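Pleated school skirts: how do you fold yours so the pleats survive?
Posted in Laundry, Ironing & Mending

Dokora
04/11/2022
Okay, laundry brains, I need help. My daughter started at a school with a proper uniform this year and that means pleated skirts, two of them, dark grey, polyester mix. I can get the pleats looking lovely with the iron and then I put the skirt in a drawer and by the next morning it looks like someone slept in it. I've been folding them in half and then in half again like a tea towel. I'm guessing that's the problem? We don't have much hanging space because the kids share a wardrobe the size of a phone booth, so please don't all say "just hang it". What do you do?

Ilik
Just hang it. Sorry! But really. Two clips on the waistband, let the weight do the work. I've got three girls and every skirt in the house hangs, even if it has to go on the back of the door.

Pranberg
I'll disagree with Ilik, in a friendly way. Hanging is fine if there's room around it, but if you jam a pleated skirt in between winter coats you'll crush it worse than any drawer would. I used to do wardrobe for our amateur theatre group and we had a whole chorus in box pleats one year, and they lived in flat tubs between shows. They came out fine. You just can't fold ACROSS the pleats, or at least not more than once. Every fold you put in should run the same way the pleats run, waistband to hem.

Dokora
Oh. So long and skinny, not square?

Pranberg
Yep, long and skinny first. Then you can roll it or fold it once to fit the drawer. My order goes like this:

Get it on a table. A bed is too soft, the pleats slide around and you end up chasing them. Do up the zip and the button. Spread the whole thing out flat with the waistband away from you and the hem towards you, and run your hand down each pleat so it's lying the way it was pressed. Take the waistband in one hand and the side of the skirt lower down in the other, and bring that whole side over to the middle in one go. Same with the other side. Then roll from the waistband down, nice and loose.

Doing the side in one go is the bit people skip. If you only pull it over by the waistband, the hem trails behind and the pleats twist.

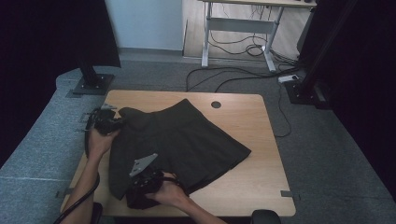 RE: Pleated school skirts: how do you fold yours so the pleats survive?

Dzene
Gripping it at the waistband and again further down is how my nan did it too. She'd give it a tiny tug between her hands before she laid it over, so there wasn't any slack in the middle. I still do it and I couldn't tell you if it makes any difference, it just feels right!

Wide pleats are so much more forgiving, by the way. If your daughter's have the wide ones, Dokora, you've got it easy. My high school had those teeny knife pleats and Mum used to tack the hem with big loose stitches before every wash and pull them out afterwards. Every single wash!

Dokora
Wide ones, thank goodness. I'm not tacking anything, Dzene, I can barely sew on a name label.

Ilik
Rolling, though? Doesn't that put a curl in the hem? I tried rolling my middle one's netball skirt for a trip in July and it came out looking like a lampshade.

Pranberg
Was it rolled from the hem up? Go from the waistband so the hem ends up on the outside of the roll, where the curve is gentlest. And loose. If it would fit in a paper towel tube you've gone too tight.

Ilik
...it was from the hem up. Fine. I'm still hanging mine.

Léonie Barbier
Can I jump in? I do alterations from home and see a lot of uniform skirts come through. I'd say the folding matters less than whether it's properly cool when you fold it. Straight off the iron the fabric is still soft, so whatever shape you put it in, that's the shape it keeps. Leave it lying on the table for 30 minutes, go and have a cuppa, and then fold. I'd bet that's most of Dokora's trouble.

Also, for polyester you don't need the iron roaring hot. Medium, with a damp cotton tea towel over the top, and lift and press. Don't slide it. If you go straight on with a hot iron you get those shiny patches on the seat and they don't come out, I'm sorry to say. I get asked to fix that all the time and I can't.

Dokora
Léonie, I've been ironing them at nine at night and shoving them straight in the drawer. Guilty. And I do have a shiny patch on one of them, I thought it was just wear.

Pranberg
Agree with Léonie about the cooling, though I don't think the folding matters less. A cold skirt folded into a square still gets a crease straight across the front and everyone sees it.

Léonie Barbier
Fair enough. Do both!

Dzene
What about the stocking trick? Cut the foot off an old pair of tights, roll the skirt longways and slide it in like a sausage. Works a treat for suitcases. I had one go through 52 hours of planes and airports to see my sister and it came out with every pleat in place. Looked ridiculous in the bag, mind you.

Ilik
Okay, that one I'd try.

Dokora
Ha, I have plenty of dead tights.

So, update from tonight. Pressed both with the tea towel over, left them on the dining table while I did lunches, then did the sides to the middle the way Pranberg said. My first go was crooked and I had to start over, because I had the skirt on an angle and didn't notice until it was half folded. Second go was much better. They're in the drawer in two loose rolls. I'll report back once she's worn one.

Pranberg
Crooked is normal the first few times. Line the waistband up with the edge of the table before you start and you'll have something straight to go by.

Ilik
Does the school sell them new, out of interest? Ours went up to 85 dollars a skirt and that's for polyester!! I nearly fell over in the shop.

Dokora
Not quite that bad here but not far off. Hers are both second-hand from the uniform swap, so I'd like them to last.

Dzene
Check the hem on second-hand ones. If it's been let down there'll be an old crease line, and white vinegar and water on a cloth before you press will usually shift it. Test a bit on the inside first.

Dokora
There IS a line. I thought it was part of the skirt. Off to find the vinegar.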